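Notes from the Pondby drivers' branch election

June 28, 2022

The bus drivers' branch at Pondby has a new chair. Vasanthi Wickramasinghe took over from an acting chair who had held the seat since the old one moved to the Ninham depot. I have driven out of Pondby long enough to have voted in several of these, and this was the first with a contested ballot, so I am writing down how it worked.

The branch has 994 members on the roll. The rules require 400 valid ballots for a result to stand. Below that, the regional office appoints someone until a second vote can be held. A first vote in May failed on turnout. The second passed, mainly on the strength of the night shift, who were able to vote at the depot gate for the first time.
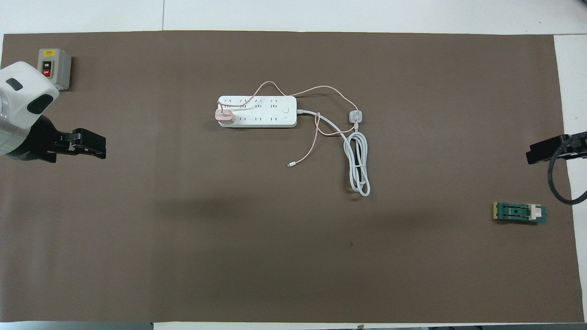 Voting hours were the main complaint in May. The box was open from 10 in the morning until early evening, when most early drivers have gone home and late drivers are already out on the road. The second time it stayed open until the last bus was in. That required a rule change, and the rule change required a notice period of 8 days, which explains the gap between the two votes.

Wickramasinghe ran on rest breaks and split shifts. Her position on breaks is that time spent walking from the stand to the canteen should not come out of the break itself. The current agreement with Kiiskinen, who run the Ninham routes as well as ours, does not say either way. At Ninham the walk is short and the question rarely comes up. At Pondby the stand is on the far side of the yard.
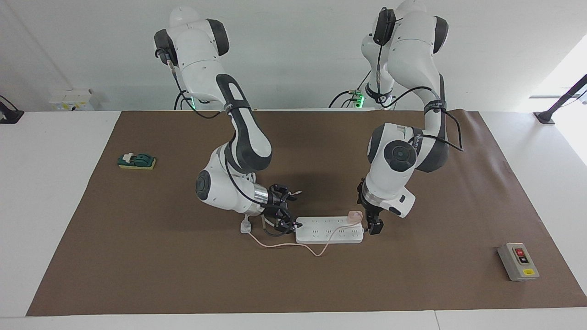
On split shifts she was less specific. She wants a limit on the unpaid gap in the middle of the day but did not name one. The other candidate did, and I thought his number was workable – he lost anyway.

The Welteck scheduling system is a separate matter. It assigns duties by seniority and then by route knowledge, and the branch has asked for the order to be published. Management has agreed to discuss it. The first meeting under the new chair has it as item two, after the minutes.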